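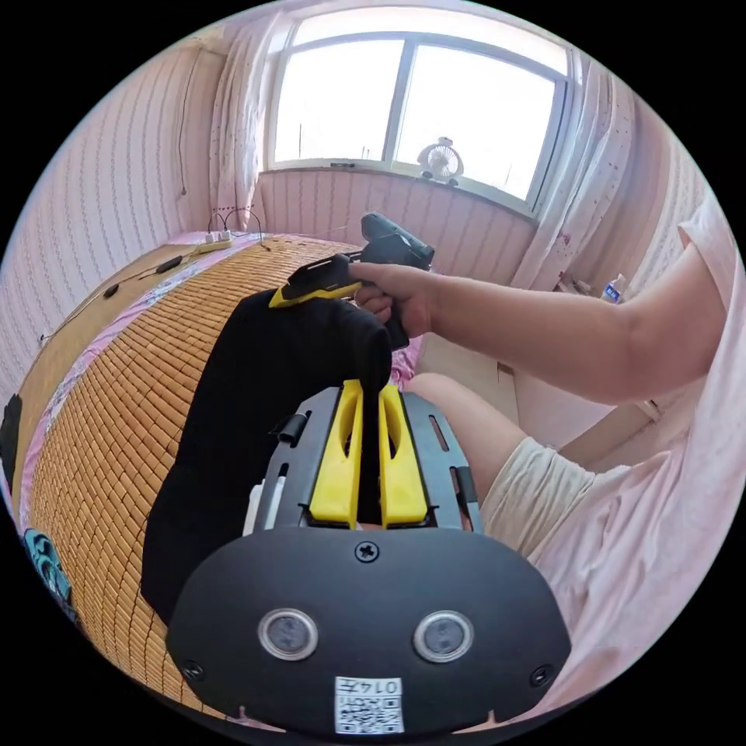 Black cloth and the glue gun, bamboo mat behind

Hi all,

Back to the no-sew hem thread. I finally gave the glue gun a fair try on black fabric and I have opinions! My dark pieces always show every stray string of glue, so I'd been putting them off for months (the pile was getting embarrassing).

Ingeborg Stöckli wrote:
> I do all my small hems with hot glue now, but never on
> anything I plan to iron later. Has anyone found a stick
> that stays soft enough for thin cotton? The Geltico ones
> dry like a pebble on me.

Ingeborg, I had the pebble problem too, and for me it was mostly too much glue. I switched to a thin line, pressed it with the back of a spoon and counted to 40 before letting go. The Timix sticks came out a bit bendier than the Geltico, though they string like crazy, so keep the nozzle close to the cloth and give it a little twist when you stop. I worked next to the bed with the window right there, and daylight helps so much with black on black.

Next up is stripes. I'm dreading lining up wavy bands at a fold, because if you're off by a hair at one end it's a mile off at the other. My plan is to pin first, glue an inch, pull the pin, glue another inch. Slow, but I've got until July before the Trirnham swap table.
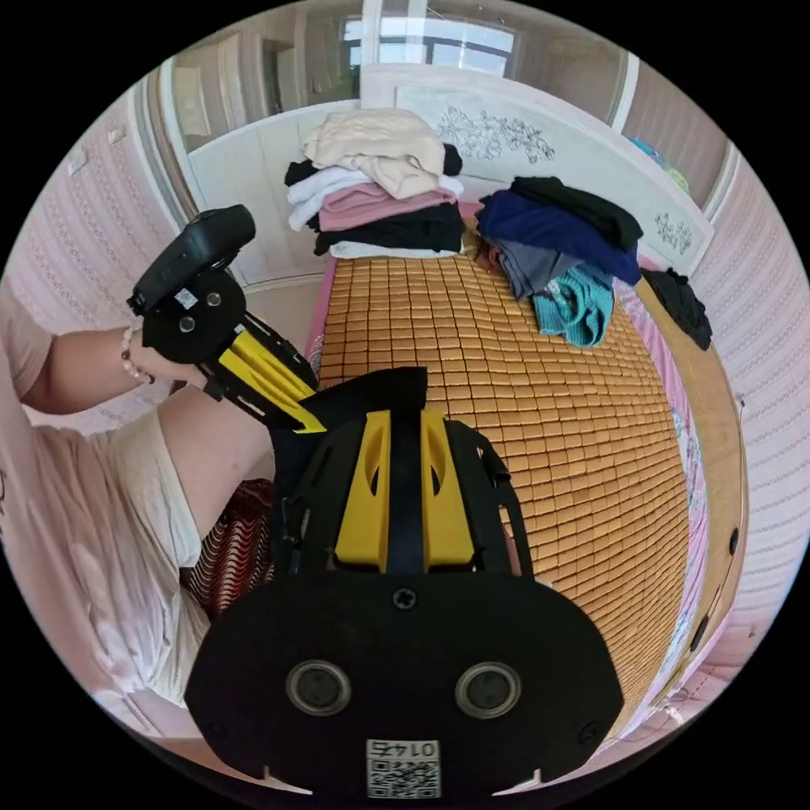 Red and white stripes, still to do

Ingeborg says she'd skip the pins altogether on wavy stripes and run a line of basting thread along one band, then fold on the thread and glue just behind it. She also thinks the swap table people will want washable hems, so anything glued should get a tag saying so.

I like the tag idea. Does anyone have a basting thread that pulls out clean once there's glue nearby? Mine is ancient and snaps if you look at it.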